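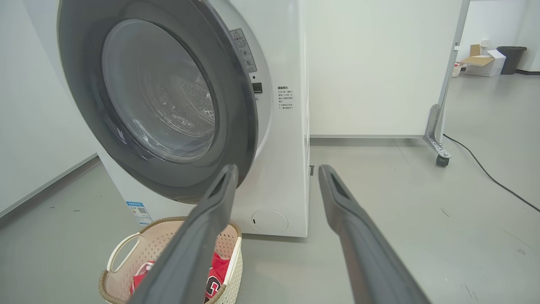 Where Does the Fuzz Go? My Laundry Lint Project
Jozefína Zelenák
Final report, Textiles and Environment, 19 June 2020

I picked this topic because of a fleece jacket. It's green, I've had it since ninth grade, and at some point last winter I noticed the elbows had gone thin enough to see my shirt through. So where did the rest of the jacket go? Some of it wore off on desks and bus seats, sure, but my teacher Mr. Baert said a good part of it had probably gone down the drain, and that was pretty much it, I had my project.

What I wanted to find out

Clothes shed little fibers when you wash them. Cotton ones break down fairly well over time. Polyester ones are plastic, so they hang around. I wanted to know which of our clothes shed the most, and whether the length of the wash made a difference. (I also wanted to test water temperature, but I ran out of time and, to be fair, out of dirty laundry.)

How I did it

My partner was Kamil Vlček, and we split the work between our two homes. We caught the rinse water in a big tub by hanging the drain hose over the side, then poured it through coffee filters. This is so much slower than it sounds! The first filter clogged almost right away and I ended up with gray water all over my socks. After that we poured through an old pair of tights first to catch the big stuff, and then through the paper.

We dried the filters on a cookie rack overnight and weighed them on the school balance, before and after. Every load was 2 kilos of dry clothes, and we ran 15 loads between us starting in February. When school closed we still had the filters but no balance, so the last few got mailed in a padded envelope to Chiharu Ikeda, whose mom has a good scale for her jewelry work. Thank you Chiharu, and sorry about the fuzz.

What we found

Fleece was the worst by a lot. Our fleece loads together gave 975 milligrams of lint, and the T-shirt and jeans loads together gave 377, even though we did the same number of each. I honestly expected the jeans to do worse, they feel so rough, but they hardly left anything you could see except a blue tint on the paper.

The long cycle shed more than the short one for both kinds of clothes. The gap was bigger for fleece. New things also seemed to shed more than old ones, mostly judging from Kamil's new blanket, which we washed once and it turned the filter into felt. One blanket isn't much to go on, so I'm leaving it out of the totals.

Problems with our method

Coffee filters let the tiniest fibers through, and those are the ones scientists worry about most. Our numbers are too low for sure. We used two different machines, and I should have swapped the clothes between houses to check if that mattered. Also Kamil has a cat. We picked out the hairs we could see with tweezers, but I would not bet anything on having gotten them all.

Mr. Baert asked in his comments on my draft whether soap left on the filters could add weight. Good question! We rinsed them with clean water before drying, but I never tested a filter with only soapy water run through it, so I can't say.

What I'd do next

I'd like to try cold water, and a mesh bag, and one of those filters you attach to the drain hose if I can borrow one. For now I wash the green jacket less often and on the short cycle. I've also sewn patches on the elbows, in corduroy, and I haven't tested how much corduroy sheds yet.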